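Building Your Own Robot Gripper: A Workshop Course

Chapter 4
Holding On: Grippers, Pads and the Claims Made for Them

Before you read

By the end of this chapter you should be able to describe how a two-finger gripper holds an object, choose a pad material for a given job, set up a grip test that could embarrass you, and read a parts listing without believing all of it. You will need the hand-held gripper body from Chapter 3, a notebook, a luggage scale, and a few objects from home that you don't mind dropping.

4.1 A hand is harder than it looks

Most people who start a home robot build spend their money on the arm. The arm is what moves, and it is what visitors want to see. The gripper gets bought last, with whatever is left, and bolted on the night before the first demonstration. Then the arm travels beautifully to the right spot and drops the cup.

This book takes the work in the other order. You build the gripper first and carry it around by hand, with your own arm doing the job of the robot's. It is a cheap way to learn, and it takes away an excuse. If a gripper can't hold a broom handle when a patient adult is steering it, a motor won't improve matters.

The design we use is called the Lustico. It was put together in the shared workshop at Plindirberg over one wet July, and the drawings have been passed around since. We make no great claims for it. The first version cracked at the hinge. The second held well and was so tiring to squeeze that people set it down after a few minutes. The one in this chapter is the fourth, and it still has faults, which you'll meet in Section 4.6.

4.2 What "soft" is supposed to do

A hard finger touches a round object along a thin line. Press harder and the line gets very slightly wider, or the object shoots out sideways like a wet bar of soap. A soft finger gives way, so more of its surface meets more of the object. More contact usually means the object is less likely to twist.

Notice the word "usually." Parts sellers leave it out. Softness costs you something every time. A soft finger sags under load and bends away from the thing it is meant to push. It wears. It also makes position harder to judge: you know where the base of the finger is, and you are guessing about the tip.

Texture is sold with even more confidence. Raised dots and ribs are said to "bite." On cloth or rough wood they may. On a polished surface, dots can reduce the area that touches, and a plain pad may hold as well or better. The only way to find out is to try both on the object you care about, with the same squeeze. We will ask you to do that.

4.3 Reading a parts listing

The pads we bought came from a supplier called Uçar. The listing gave a holding force of 900 grams. It did not say what was being held, how hard the fingers were closed, or which way the pull went. A number without those three facts can't be used for anything.

We hung weights from a smooth dowel gripped in the same pads and added them a little at a time. The dowel slid at 460 grams. That doesn't make the supplier dishonest. A rubber block pulled straight down might well reach the advertised figure. It does mean you should treat any force in a listing as the best day the part ever had.

Try this: pick any gripper part for sale online. Write down each number in the listing. Beside it, write what you would have to know before you could repeat the test. If the second column is longer than the first, you are reading it properly.

4.4 Why long thin things make good tests

Beginners like to test on blocks and cans. These are forgiving. They sit still, their weight is close to the fingers, and a poor grip can pass for a good one.

A pole is less kind. Hold it off its balance point and the weight tries to rotate it between the pads. A small slip at the fingers becomes a large swing at the far end, easy to see without instruments. Poles with hooks or knobs are worse again, as the weight is uneven and the shape changes along the length. Brooms, coat racks, mop handles and curtain rods all serve. Grip each one high, low and in the middle, and write down all three results, including the bad ones.

4.5 Markers, and what they can't tell you

Many builders fasten a square printed marker to a tool so that software can work out its position from a camera view. We use a small free program named Clirkier for this. It is decent. It will also report a position to several decimal places when the marker is tilted, badly lit or partly hidden, and those decimals mean very little.

In one session we logged 728 marker readings and threw out almost 200 of them. A marker tells you where the marker is. If the tape has peeled or the bracket has flexed, the gripper is somewhere else. And a marker on the tool says nothing at all about whether the object has slipped in the fingers. Keep watching the object.

4.6 Known faults of the Lustico

The squeeze is uneven, stronger on one side if the hinge pin is tight. The pads pick up dust and hold less well until wiped. The body is wide enough to bump into walls and furniture when you work close to them. Bring a cloth and test away from corners.

Check before moving on: Which of these faults would your own test reveal, and which would it hide?

Last updated 9/1/19

Shares 14 | Comments 3

We use cookies to remember your place in the chapter. Accept | Settings

Comments

shopbench: My pads let go well before yours did, same dowel size. Does the finish on the wood matter that much?

late_solder: Yes. I sanded mine and got a different answer. Wish the chapter gave the finish.

guest: The coat rack test is mean. Mine swung around and hit the lamp. 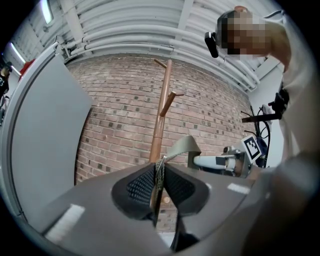 Figure 4.1 Two soft finger pads with a dotted inner surface, closed on the pole of a wooden coat rack. The square printed marker is on the device at right.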